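Vevura V60 陶瓷绝缘耐磨台面板

产品编号 V60-366

Vevura V60 是一种用于工作间、小型厨房和手工桌的整体台面板，由 Zurkum 生产，适合替换已经磨损或受潮变形的旧台面。板材出厂时已完成四边封闭，可以直接放在现有桌架或柜体上固定，也可以与 Kiani 系列支架配套购买。

V60 的芯层为压制瓷质颗粒与树脂混合材料，正反两面使用同一种耐磨面层。两面做法一致，板材受力均匀，长期放置后不容易向一侧翘起。面层为哑光，灯光直射时反光较弱，适合需要长时间低头操作的位置。

板厚 20 毫米，标准宽度 60 厘米，长度按订单裁切。需要更宽的台面时，可以两块并排拼接，拼接件另购。裁切后的断面由工厂用同色封边胶封闭，现场自行裁切的断面必须由用户补封，否则断面吸水不在质保范围内。

适用范围

V60 主要用在室内。常见用途包括裁剪、装裱、小件维修、花艺、面点制作、标本整理以及一般书写。板面可以承受日常的刮擦和推拉，但不能当作砧板使用。刀具直接切在面层上会留下痕迹，深的划痕无法通过打磨消除，因为面层颜色只在表层。

不建议用于露天阳台、桑拿房隔间、长期浸水的水槽下方。靠近窗户安装时，如果每天有较长时间的阳光直射，浅色面层可能在几年内出现轻微色差。深色面层变化较小，但表面吸热更多，夏天触感会比较热。

颜色

目前供应五种颜色：雪灰、浅沙、橄榄米、石墨、暗红。雪灰和石墨为常备库存，其余三种按批次生产，下单后需要等待排产。不同批次之间可能有细微差别，同一房间需要多块台面时，请一次订齐，并在备注中写明“同批”。

橄榄米是去年加入的颜色，偏黄绿，饱和度低。它在冷白光下会显得更灰，在暖光下更接近卡其。屏幕显示与实物有差异，订购前可以索取色样。色样为手掌大小的小块，厚度与正式板材相同，可以放在房间里早晚各看一次再决定。
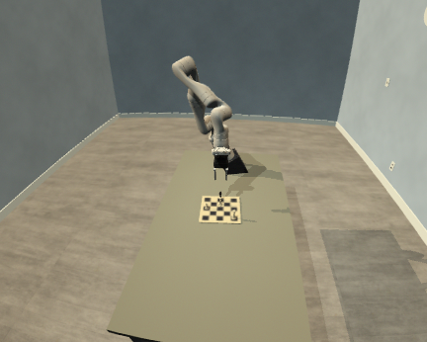

马赫塔布·霍斯拉维（Mahtab Khosravi）
Zurkum 台面产品负责人

选台面时先量桌架，再量房间。很多退货都出在尺寸上：台面本身没有问题，送到后却转不过走廊的弯，或者进不了电梯。整块长板不能弯折，也不能临时锯短后再退。请量清楚门洞、楼梯转角和电梯对角线，把最小的那个数字写在订单备注里，我们的同事会在裁切前核对。

桌架方面，V60 要求至少有前后两道横梁。只有四条腿、中间没有支撑的桌架，不适合放较长的板。板材自重比同尺寸的普通木板大，架子如果摇晃，换上新台面后会晃得更明显。旧架子的螺丝应当先全部拧紧，再检查四个角是否在同一水平面上。差得不多的，用垫片补平；差得多的，应当先修架子。

台面前沿可以伸出横梁，伸出的部分以一掌宽为限。需要在前沿夹台灯、台钳或者面条机的，请在夹口处垫软木或橡胶。夹具拧到不动即可，继续加力会在板底压出凹痕。重型台钳应当使用贯穿螺栓，并在板底加金属垫板，位置离板边不少于一掌。

安装

收货后先拆外包装，保留四角护套。把板平放在室内一整夜，让板材温度和房间温度接近。冬季从室外搬入的板材表面可能出现水汽，擦干后再静置，不要用暖风机直接吹。

固定用自攻螺丝从下往上拧入板底。随货附带的螺丝长度已按板厚选定，请不要换成更长的。先用附带的钻头打引孔，钻头上的红色限位圈不能取下。引孔打好后用刷子清掉粉末，再拧螺丝。请用手动螺丝刀完成最后几圈。

不能打孔的桌架，可以使用结构胶。胶条沿横梁连续打一道，放上台面后压重物，静置到第二天再使用。胶水固化以前不要推动台面。用胶固定的台面以后很难完整拆下，租房用户请选择螺丝或夹式固定件。

两块板拼接时，先把拼接边对齐，再从中间向两端依次锁紧拼接件。拼缝处挤出的封缝膏趁软用塑料刮片刮去，残留部分用附带的湿巾擦净。封缝膏干透后会略微收缩，出现细小凹线属于正常情况，可以补一次。

开孔

需要走线孔的，可以在下单时选择工厂开孔。标准走线孔直径 60 毫米，配同色盖圈。孔中心离任何一边都不能太近，页面下单时如果选到不允许的位置，系统会提示修改。异形孔和水槽孔需要提供图纸，单独报价，裁切后不退不换。

用户自行开孔时，请使用硬质合金孔锯，低速，从正面开始，钻到一半时翻面继续，这样可以减少崩边。开孔时板底必须垫实。孔壁要涂两遍封边漆，第一遍干后用细砂纸轻轻打磨，再涂第二遍。

清洁与保养

日常清洁用拧干的软布。油污可以用中性洗洁精，擦完后再用清水擦一遍。含氯漂白剂、去污粉和钢丝球会使哑光面层发亮，发亮后无法恢复。墨水、甜菜汁、姜黄和染发剂应当尽快擦掉，停留时间长了会留下浅印。

胶水滴在板面上，等它干透再用塑料刮片从侧面铲起。湿的时候去擦，面积会越擦越大。蜡油也一样，可以先放一块冰在旁边，使蜡变脆。记号笔痕迹用酒精棉片轻擦，先在不显眼的角落试一下。

热锅、熨斗、热熔胶枪不能直接放在台面上，请使用隔热垫。面层能承受刚倒好的热茶杯，但长时间放在同一处可能出现圆形浅痕，多数在放凉后会自行减退。

板面不需要打蜡或上油。打蜡后表面会出现一块亮一块暗的情况，清除起来很费时间。已经打过蜡的，用温水加少量中性洗洁精多擦几次。

边角磕碰以后，请用修补膏填平，防止水从破口进入芯层。修补膏有五种颜色，与板材对应，先薄薄填一层，干后再填第二层，最后用细砂纸顺着板边方向打磨。面积较大的破损，可以把照片发给客服，由客服判断是修补还是更换。

规格

型号：V60-366
厚度：20 毫米
标准宽度：60 厘米
最大长度：366 厘米
表面：哑光，双面
封边：四边工厂封闭
颜色：雪灰、浅沙、橄榄米、石墨、暗红
固定方式：螺丝、结构胶、夹式固定件
质保：5 年，限室内使用

包装内含

台面板一块，自攻螺丝一包，带限位圈的钻头一支，封边漆一小瓶，塑料刮片一片，安装说明一份。拼接件、走线孔盖圈、修补膏和支架不包含在内。

配套产品

Kiani 支架有固定高度和可调高度两种。固定高度适合站立操作或普通坐姿，订购时二选一。可调高度用手摇柄升降，调节前请把台面上的重物拿下来。两种支架都带前后横梁，孔位与 V60 板底的预标记对应，不需要另外量孔。

Tranik 夹式固定件用于不能打孔的金属桌架，横梁厚度过大时夹口打不开，请先量横梁再订。一块标准板使用一套，超过两米的板使用两套。

配送与退换

标准长度的常备颜色在付款后进入发货队列，按区域合并配送。较长的板由两人送货，只送到楼下或一楼门口。需要上楼的请在下单时勾选，并如实填写有无电梯。送货当天请安排人签收，签收前打开一侧包装检查板边。发现破损时在送货单上写明，并保留包装。

未裁切、未安装的标准板可以在 60 天内退回，运费由买方承担。按尺寸裁切的板和工厂开孔的板，除质量问题外不退。色样不退。

每年 December 为工厂盘点期，按批次生产的三种颜色在这段时间不排产，已付款的订单顺延，顺序不变。常备颜色照常发货。

常见问题

台面可以翻过来用吗？
可以。两面面层相同。如果板底已经打过螺丝孔，翻面前用修补膏填平，颜色会有轻微差别。

能不能放在洗衣机上面？
可以，但板与机器顶部之间要留空隙，由两侧的支架承重。直接压在机器上，震动会使封边胶慢慢松开。

旧台面不拆，直接盖上去行不行？
旧台面平整、干燥、没有松动时可以。请注意总高度会增加一个板厚，抽屉和插座的位置要提前核对。

孩子用的桌子需要倒角吗？
标准板四角为小圆角。需要更大的圆角，可以在下单时选择，前面两个角或四个角均可。

技术咨询由纳扎宁·阿拉布扎德（Nazanin Arabzadeh）和安装支持组负责。来信请写明型号、板长、桌架类型，并附桌架底部的照片。

相关产品

Vevura V60 色样套装
Vevura 修补膏（五色）
Kiani 固定高度支架
Kiani 手摇升降支架
Tranik 夹式固定件
60 毫米走线孔盖圈

联系我们 | 配送说明 | 质保条款 | © Zurkum 版权所有 | 返回顶部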